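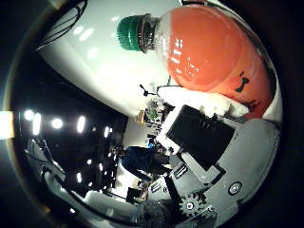

## 3. Filling the Detergent Tank

The Cikwood Erska washer holds enough liquid detergent for 21 ordinary loads and doses it for you. It is quite good at this. It is less good at telling detergent from anything else you pour in, so read the label on the bottle first, every time, even if you bought it yourself.

**Before you start**

- Switch the washer off at the dial. Pausing it is a different thing, and the drawer stays locked.
- Have a dry cloth ready. You will want it at step 6.
- If you are changing brands, empty and rinse the tank first (see 3.2). Two detergents that get along fine on a store shelf can set like pudding in a hose.

### 3.1 Filling

1. Pull the drawer out until it clicks. There is a second click after the first one. Keep going.
2. Lift the blue flap marked **AUTO**. The flap beside it, marked **MAN**, is for single doses and has never met the pump.
3. Turn the bottle upright and let the liquid settle. Don't shake it.
4. Pour slowly, with the bottle neck over the left side of the opening.
5. Stop at the MAX line. The space above it looks like spare room - it's the overflow, and it leads to your floor.
6. Wipe the drawer rim.
7. Close the flap, then the drawer. Both clicks again, in reverse.
8. Switch on and hold **Dose** for 3 seconds. The tank light goes out.

> **Note:** If the light stays on, the float is stuck. Open the drawer and tap the tank twice with a knuckle. This is the official procedure. Alfredo Manalo at our Fasorport service desk wrote it down after years of doing it over the phone.

> **CAUTION:** Never put bleach, fabric softener, dish soap or powder in the AUTO tank. Dish soap in particular will come back to visit you through the door seal.

> **CAUTION:** Keep detergent out of reach of children and pets. If any is swallowed or gets in the eyes, follow the directions on the bottle and get medical advice right away.

### 3.2 Emptying and rinsing

1. Switch off and pull the drawer out fully, pressing the gray tab.
2. Carry it level to a sink. Most people tilt it once.
3. Pour out what is left and rinse with warm water until the suds give up. Hot water warps the float.
4. Leave the drawer upside down for 20 minutes, then refit it.
5. Run an empty **Rinse** cycle before refilling.

Do this every 12 weeks if you wash often, or whenever the washer has stood unused for a month or more. Old detergent thickens, and the pump will complain in a low hum that sounds a lot like a refrigerator.

Replacement floats and flaps are sold through Salazar parts counters. Ask for the Erska drawer kit. The flap can't be ordered separately, and we've heard how you feel about that.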